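Section 3: Setting up your Bordale bread proofer for the first time

Before you start

I wrote this section after setting up my own Bordale and then helping my neighbor with hers, so it covers the places where we both got stuck. The quick card in the box is fine as far as it goes, but it skips the test run, and the test run is the part you want!

You'll need a dry cloth, a cup of clean tap water and an oven thermometer if you have one (any cheap one will do, I use an old Stutomura that lives in my spoon drawer). Give yourself an evening. Most of that is waiting.

Unpacking

1. Open the box from the top and lift out the folded walls first. They sit in a paper sleeve, and the water tray is tucked inside the same sleeve. I nearly threw mine out with the packing.

2. Take out the base. Hold it by the sides and keep your fingers off the heating plate in the middle, which scratches easily.

3. Peel the clear film off the plate. It's very thin and hard to spot, so run a fingernail along each corner until you catch an edge.

4. Find the rack, the lid and the power cord. The cord is in its own little box.

Caution: don't plug anything in yet. The plate starts warming the moment it has power, even with the dial turned down to its lowest mark.

Picking a spot

5. Choose somewhere flat and out of the way of drafts. Mine spent its first week by the back door and my dough sulked the whole time. A sturdy table is as good as a kitchen counter, as long as the cord reaches the outlet without being pulled tight. 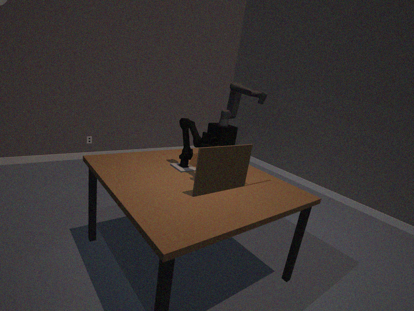 6. Leave a hand's width of open space on every side so the vents can breathe. Don't push it up against a wall, and please don't drape a towel over it (I know, I know, our grandmothers all did it with the bowl).

7. Set the base down and press on each corner. If it rocks, turn the rubber foot on the low corner until it stops.

Putting it together

8. Unfold the walls until you hear both hinges click. If you only hear one click, fold them flat and try again. Forcing them will bend the pins, and then you'll be writing to Erorico for new ones like I did.

9. Lower the walls into the groove that runs around the base. The side with the small window faces you.

10. Pour water into the tray up to the line, then slide it onto the plate. The rack goes over the tray, legs down.

11. Put the lid on. It only fits one way, and if it sits crooked, spin it half a turn.

Note: if you bought the Kozłowski rack as an extra, it goes in place of the standard one. Stacking the two leaves you no height for a loaf pan.

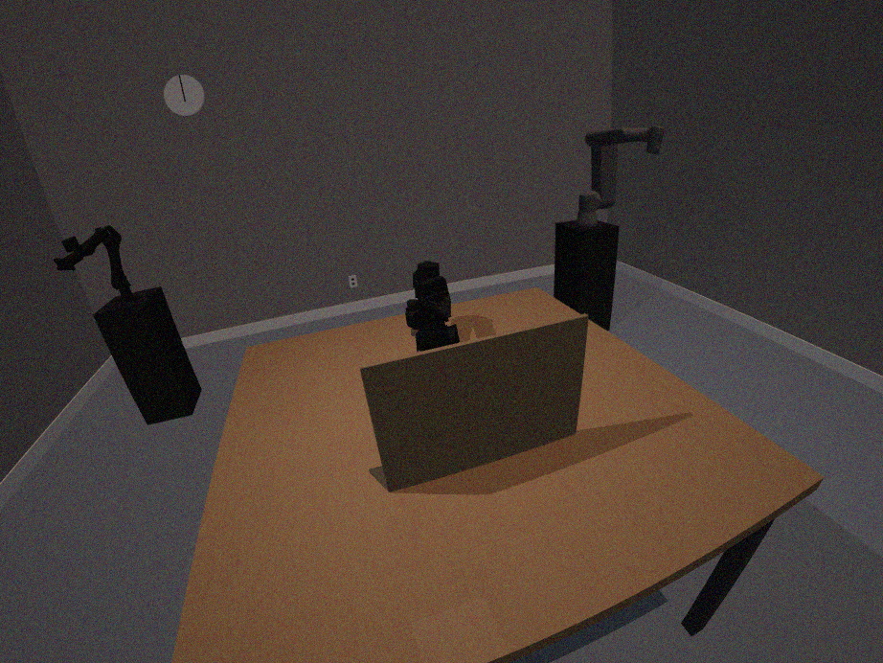
The test run

12. Plug in the cord and turn the dial to 70 (the marks are in Fahrenheit, and that's the bottom of the range). The light goes orange while it warms and green when it gets there.

13. Let it run empty for 2 hours with the lid on. You may smell something a bit like warm plastic. Mine was gone by the end, but open a window if it bothers you.

14. Check your thermometer through the window before you lift the lid. If it's off by more than 3 degrees, use the little screw under the dial to adjust it. Turn it a tiny bit, wait, and look again. Go slowly here, it's touchier than you'd think!

15. Unplug it, let it cool, tip out the water and wipe everything down with the dry cloth.

Caution: the plate stays hot for a good while after the light goes out. Lift the tray out by its tabs.

If the light won't turn green

Check the lid first. Nine times out of ten it's the lid. Then make sure the tray isn't filled past the line, as a full tray takes almost forever to warm up. If it's still orange after that, unplug it, wait a bit and start again from step 12. Anything beyond that, write to Renata Baran at the Erorico help desk and give her the number stamped under the base.

Section 4 covers your first dough.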